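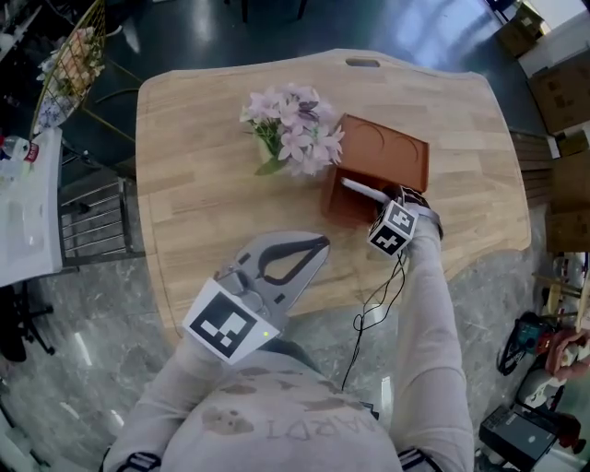
Speaker notes: The Small Desk Talk
Tarkport Community Library, Sunday, January 22, 2023

Opening (keep it quick, they'll still be finding seats)

Hello and welcome! Lovely to see so many of you on a weekend. I'm going to talk about desks, and mostly about the little things that live on top of them, a subject I could happily go on about until they turn the lights off.

First slide stays up while I talk. Point to the organizer, the terracotta-brown one with the marker going into the front. I want people thinking about that compartment. Ask the room: where does your pen go when you put it down? Wait for answers. (Last time, at Niltent, we got "behind my ear" and "in the dog's bed", so leave room for a laugh.)

Part one: the front opening

I love a front opening. You slide the pen in from where you're sitting and you don't have to lift your arm over anything. Most pen cups make you aim from the top, and if you've got a tall cup and short pencils you end up tipping the whole lot out to find the sharpener.

Then the two shallow round recesses on top. My favourite bit! Paper clips, a ring you take off to type, an eraser. Shallow is good because you can see what's in there. Deep means you'll be finding 2016 bus tokens.

Mention colour here. An earthy brown on pale wood is easy to spot, and you tend to put things back in a spot your eye keeps landing on. Grey on grey disappears.

Part two: flowers

Somebody always asks about the flowers, so get in first. They're artificial, pale lavender-pink, in a small glass vase, and I'm all for it. Real ones are gorgeous but they drop petals in your keyboard and want water beside your papers. Small vase, off to the side of the organizer, done.

One thing on a desk that does no work at all is a fine thing to have. I'll defend that to anyone.

Part three: the table itself

Show the edge. It's a bit wavy, and there's an oval handle slot cut near one side. Pale strips of butcher block. Talk about what a light surface does for finding a dropped pin.

Care tips, read these slowly, people write them down:
- wipe along the strips, damp cloth, then a dry one
- markers get capped before they're put away, every time
- lift the organizer when you wipe, don't go around it

The Ponow exercise (9 minutes)

Hand out the trays. Each table gets a mixed pile of desk bits and one organizer. Job is to put away only what you'd reach for daily. The rest goes in the Meijer box under the table. Give a warning at 7 minutes, they never hear the first one.

Walk around. Praise the odd choices! A woman in April gave a whole recess to one button, and I still think about it.

Wrap

Questions. If it's quiet, start with drawer dividers, that always gets them going. Handouts by the door, trays back on the cart, please check for caps on the floor.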